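Catching Crabs at Fifty-One

I should say up front that I was a terrible coxswain before I was a mediocre rower. Our club on the Brindudby reservoir put me in the stern seat because I was small and loud, and for four seasons I steered other people's boats into other people's lanes. Then Jong-dae Kang, who coaches the masters group, handed me an oar one evening and said it was time I found out what I'd been yelling about.

So I did! Bow seat of a four, with three people who had known each other since college and could hold a conversation at a rate of 28 (I could hold a conversation only when we stopped). My first crab nearly put me in the water. My second one did.

What surprised me most was how much of rowing is the recovery, the slow roll up the slide when you're doing what looks like nothing. Jong-dae is obsessed with it. He'd have us row with our feet out of the shoes, no straps at all, up and down past the Warkik bridge until you either learned to finish the stroke properly or fell backward into the lap of the person behind you. I was in bow. There wasn't a lap. There was just the canvas and a lot of sky.

By January we were stuck indoors on the ergs, and I discovered I have a deep and personal dislike of the number on that little screen. Ro-un Shim, our stroke, pulls her long pieces with a towel over the monitor and goes entirely by breathing. I tried it and went out so hard I had to lie on the mats for ten minutes afterward while she stepped over me to get her water bottle.

The goal for all this was the Arriaga Head, a long winding race with 122 entries last fall and one very nasty left-hand turn. I'd steered that turn twice and clipped a buoy both times. Rowing it is another matter: you can't see it coming, you just hear the cox ask port side for more, and then more again, and your legs are already gone.
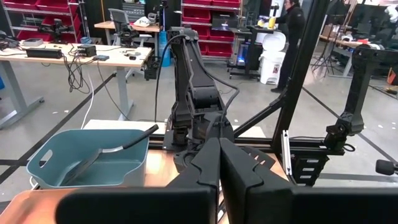
We finished well down the order, four seconds behind a crew from Drirka we'd had our eye on since the start, and I have never been so happy about losing to anyone. Ro-un wanted to go over the splits right there on the dock. I wanted a sandwich. We're entered again this fall, same four, and I've asked to stay in bow.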